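This site uses cookies to remember your display settings. Accept | Manage preferences

# Tronia: desktop tower service set

Version 7, updated 10/05/2025
Maintainers: Till Fröhlich, Réka Kerekes

## Summary

Tronia covers bench service on used desktop computers: opening the case, reaching the processor, cleaning the old thermal compound off it, checking the memory slots and closing up again. It contains 197 annotated sessions. Each session is one tower, from side panel off to side panel on, or to the point where work was abandoned.

The machines are office desktops retired by Nivunwood. Most are Dell towers with a green motherboard and a separate drive bay. All were withdrawn from use before intake, and drives were wiped under a separate procedure that is not documented in this file.

## Bench setup

Towers are laid on their side with the open face up. The bench top is slotted aluminum, so fixtures can be bolted at any point along a slot. The fixture plate stays to the left of the tower. Tower position is not fixed and varies by a few inches between sessions — do not assume a common origin.

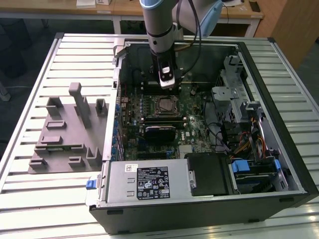 Power is disconnected at the wall and at the supply before the panel comes off. Cable bundles that cross the board are left connected unless they block the socket. Where a bundle was moved, the session has `cable_moved` set to 1. The field was added in August, and older sessions were filled in from written notes.

## Service steps

Steps are recorded in this order. Any step may be missing.

1. `open`: side panel removed
2. `clear`: cables moved, heatsink unscrewed and lifted off
3. `wipe`: compound removed from the top of the processor with a dry cloth, then a cloth with solvent
4. `bracket`: socket bracket screws checked with a long hex driver
5. `slots`: memory slots inspected, latches opened and closed once
6. `close`: compound applied, heatsink seated, panel on

`wipe` and `bracket` overlap in many sessions. Both labels are kept in that case, each with its own start and end.

## Fields

- `tower_id`: integer, unique per machine
- `board_color`: as seen, not from the parts list
- `compound_state`: soft, dry, flaking, none
- `wipe_count`: cloths used, including discarded ones
- `slot_fault`: 0 or 1
- `notes`: free text, English or German

`compound_state` is the annotator's judgment before the first wipe. Two annotators labeled 43 of the sessions independently. They disagreed mostly on dry against flaking. The two values can be merged without much loss.

## Supplies

Cloths are white, lint-free, Kikuchi, cut in half before use. Solvent is isopropyl alcohol. Paper towel was tried early on and left fibers at the socket edge; those sessions are excluded. The processor stays in its socket during cleaning. Lifting it out exposes the contacts and adds nothing to the wipe.

## Known problems

- The planned total was 200. Three towers had bent side panels and were never opened.
- `wipe_count` is unreliable when a cloth was folded and reused.
- Slot names follow the print on the board and differ between models. Use `slot_index` for comparisons.
- Screw torque was not measured.

Wiping goes from the outer edge of the processor toward the center. Residue pushed outward ends up under the bracket and has to be picked out by hand.

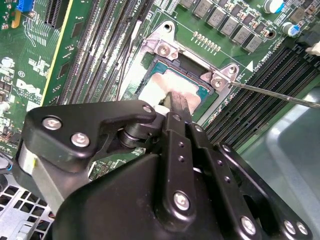 Miłosz Witkowska asks for the bracket screws to be checked after the wipe is finished, never during it, on the grounds that a slipping driver and a wet cloth make a bad pair. The step order above already allows for this. Existing overlaps will stay in the labels.

## License

Free for research and teaching. Credit Brirnen and give the version number.

## Comments (3)

**Marama Pirihi**
Is `close` marked as missing when the panel went back on without new compound? I have a few where the notes say "panel on" and nothing else.

**Till Fröhlich**
Yes, missing. Panel only does not count as `close`. I'll add a line to the step list.

**Birgit Fuchs**
Merging dry and flaking worked fine for us. Some German notes use "bröselig" for both, so check those before you split on the text.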